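Weekend Kitchen Helper - Grenby Community Supper Club

Grenby is looking for a part-time kitchen helper to prepare fruit and vegetables for our supper club in Dullby. The job is 10 hours a week and starts in November.

You will wash and cut produce, set out trays, label leftovers and wipe down counters. We serve up to 140 meals a night, so you should be comfortable on your feet. No experience needed - Tatiana Lukáč, our head cook, trains all new staff.

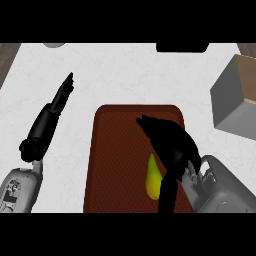 How to apply

Send a short letter and the names of 2 references to Ziad Hattar, Grenby, 79 Riedl Street, Dullby. Tell us which evenings you can work. A food handler card is helpful but can be earned after you start.

Applications close 18 Jun 2019.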